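Home / Storage / Kitchen + Workroom / Low Cabinets

Search products, e.g. hinges Go

Gramau Low Cabinet, long

Long low cabinet for kitchens, sewing rooms, back halls, wherever. Made by Luvcombe, sold flat in two cartons. We've stocked these since the first Gramau run and they're still the one people ring up about.

Orange is back in for January. Other colours by special order, allow extra time and please ring first, the website doesnt know what's in the shed. 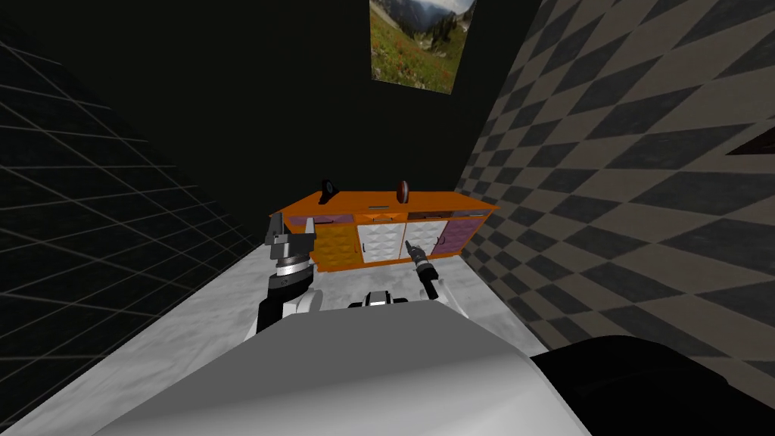
Sizes and weights

Depth 600 mm, body only. Worktop sticks out past that, so measure your walkway before ordering, not after.
Weight 63 kg packed, both cartons together. Two people to lift. Three if there's stairs.
Max load on top 100 kg, spread out. No standing on it to change a globe please.
Adjustable feet, 9 mm of travel. Enough for most floors. Old stone or wonky tile, get the tall feet (sold separately, see Spares).

Doors and drawers

Drawers in a row up top, doors underneath. Drawers lift right out for cleaning, push the two clips in and pull up. Doors go on last, after the body is level. If the gaps look uneven it's nearly always the feet and hardly ever the hinges, so start there.

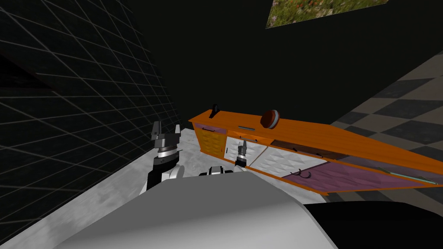
Gramau low cabinet, orange, with white quilted door.

Quilted doors wipe down with a damp cloth and a bit of dish soap. No bleach, no scourers. Grease sits in the stitch lines if you leave it, an old soft toothbrush gets it out. Spare doors come singly, left or right hand, say which.

Handles are fixed from inside. Nip them up after the first month or so, they settle.

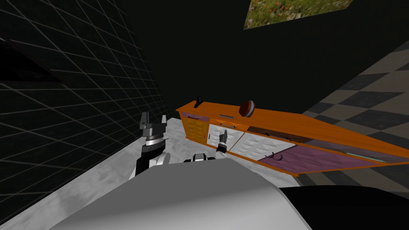
Consuelo Montoya: Had mine two winters now. Doors still shut properly, but the instruction sheet has the hinge plates upside down on step four. Took us a whole evening to work out. Is there a new sheet?

Yes, new sheet is in every carton now. If yours is the old one email and Remzi will send a copy. Same plates, drawing's just flipped. Sorry about the evening.

Delivery

Kerbside only with Escobar Freight. Inside delivery in town areas by arrangement, costs more. Check the corners of both cartons before you sign. Top gets knocked more than anything else and the points at the front are the first to go.
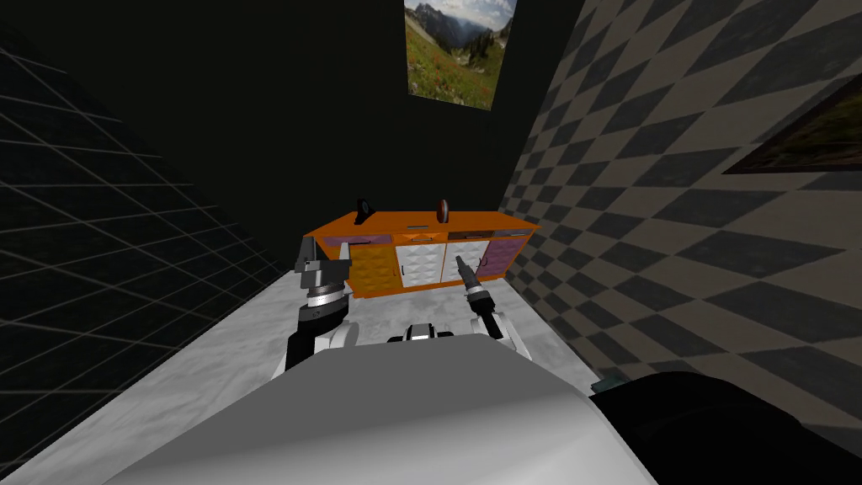 Write "carton damaged" on the docket if it is, even when the cabinet looks fine. Makes the claim a lot easier at our end. Photos same day if you can.

Goes with: Jundine wall shelf, Jundine tall feet, Gramau drawer liners (cut to size, grey or natural).

Returns: unopened cartons only. Special order colours can't come back.

Contact us | Shipping | Spares | Back to top
© Luvcombe Storage and Fittings. All rights reserved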